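Place card (table name card)

A place card, or name card, is the little folded piece of paper that tells you where to sit. I've written this entry for the Wisia household wiki, and Lama Salameh keeps fixing my commas, so blame her if it reads too neatly!

The kind I like best is the plain paper tent: one sheet, folded so it stands up on its own, with the name printed large across the face. Chinese names look great on these, since a few bold characters fill the card nicely. For a long meeting table I set the cards down one side first, then the other, and turn each one only after they're all out (it saves me walking around twice).

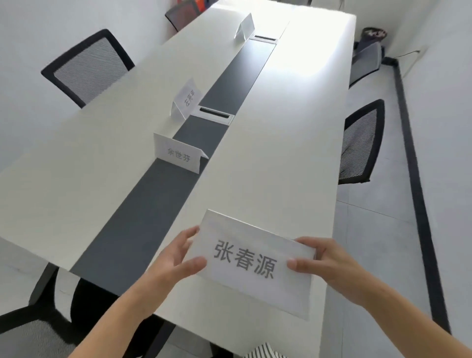 Setting up the room

Cards are the fun part. Before that come the chairs, and I always do chairs before paper, having once knocked over 12 cards with one armrest. Mesh-backed office chairs are light and roll in easily, but check that the arms clear the tabletop. Then I look over the rest of the room: stools, lamps, the old wooden table with notes still stuck to its side. Scraps of paper like those get peeled off last, if I remember.

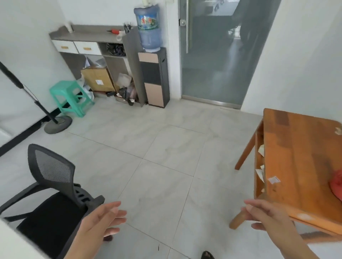
Office chair, wooden table and green stool on a tiled floor.

Paper and storage

Heavy paper stands better than copy paper. Shadi Bataineh buys Zein card stock in packs of 100 and swears by it; I use whatever is in the drawer. Store the cards flat, unfolded, and they'll do for the next meeting too.

See also: Seating plan, Name badge, Meeting room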